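Cuvgate Parcel Hub, Jonham
Mixed grocery and household cartons – packing bench inspection
Form 167, revision 2
Area: Bench row C, ground floor
Shift: Monday, early
Carton reference: 2057
Result: Held for repack, then released

Section A – Bench and surroundings

A1. Bench stable, no rocking under hand load. Pass.
A2. Floor clear of strapping, tape cores and loose film for one metre either side. Pass.
Comment: One tape core under the adjoining bench, removed during the check.
A3. Lighting adequate to read the smallest printed date code. Pass.
A4. Safety knife retracted and in its holder. Pass.
A5. Goods waiting to be packed kept apart from goods already checked. Fail.
Comment: Retail packets were lying outside the carton on the right side. The packer confirmed that both belonged to the same order. Waiting goods are to go in the grey tray on the left of the bench.
A6. Textiles and decorative items kept away from open cartons. Advisory.
Comment: Loose cloth sheds fibre, and fibre under the closing tape weakens the bond. Fold and shelve before packing starts.

Section B – Carton before loading

B1. Carton type matches order sheet. Pass.
B2. Board free from crushing, punctures and damp staining. Pass.
B3. Base seam taped in a single strip, with an overlap up each end wall. Pass.
Comment: Overlap measured at the bench and within the Saha packing specification on both ends.
B4. All flaps fold fully outward without tearing at the score line. Pass.
B5. Old labels removed or covered. Query.
Comment: Labels on the carton wall must be identified before closing. A label left over from an earlier use can be scanned in error at the sorting belt. If it cannot be peeled without lifting the liner, cover it with plain tape and mark it through in black.

Section C – Contents and arrangement

The carton is inspected open, from above, before any void fill goes in. Items are not to be moved until the arrangement has been recorded. Fill added early hides the gaps it is meant to correct, and the inspector then has to take it out again.

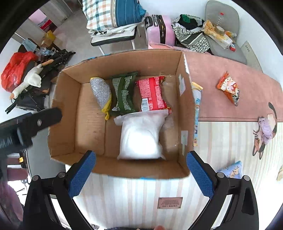 Fig. 1 – Carton at stage C, flaps open. White bag of granular product at the front, snack packs and mesh scrubber behind.

C1. Heaviest item lowest and as near the centre as practicable. Fail.
Comment: The bag of granular product sits in the front half. Move to the centre of the base and lay flat.
C2. Granular and powdered goods in a second sealed bag. Fail.
Comment: A plain plastic bag is not sufficient as sole containment. Fit a Furkico press-seal liner, expel the air, and check the seal along its whole length. A slow leak of granules will work into the base seam and out through the corners – this accounted for most of the August returns from this row.
C3. Product name legible on every bag or on a tag fixed to it. Fail.
Comment: White granular goods are not to be identified by appearance. Salt, sugar and several cleaning products look alike through film. Packer to confirm against the order sheet and write the name on the liner.
C4. Abrasive items sleeved. Fail.
Comment: Metal mesh can wear through snack film in transit. Sleeve the scrubber in kraft paper, two turns, ends folded in.
C5. Household items separated from food. Fail.
Comment: Scrubber and snack packs share one compartment. Fit a card divider. Sleeving under C4 does not replace the divider.
C6. Gas-filled snack packs upright, with no load on top. Pass.
Comment: Maintain this position after the divider is in.
C7. Barcodes undamaged. Pass.
C8. Loose wrapping removed or used as fill. Advisory.
Comment: Clear film against the side wall serves no purpose in its present position. Remove it, or fold it into the void at the front.

Section D – Closing

D1. Void fill level with the top score line. Pass after repack.
D2. Shake test, lid held closed by hand, no audible movement. Pass on second attempt.
Comment: Slight movement at the first attempt, traced to the divider. Divider recut and refitted.
D3. Flaps meet without bulging or forcing. Pass.
D4. Top seam taped as base seam. Pass.
D5. Address label flat, on the largest face, clear of the seam. Pass.

Actions

1. Grey trays to be put out on all benches in row C before the next early shift.
2. Press-seal liners to be restocked. Minimum holding per bench row is 100.
3. Items C2, C4 and C5 to be checked again on the next mixed carton from this bench.
4. Query B5 closed. Label covered and struck through before release.

Copy to bench file and to the Jonham returns desk.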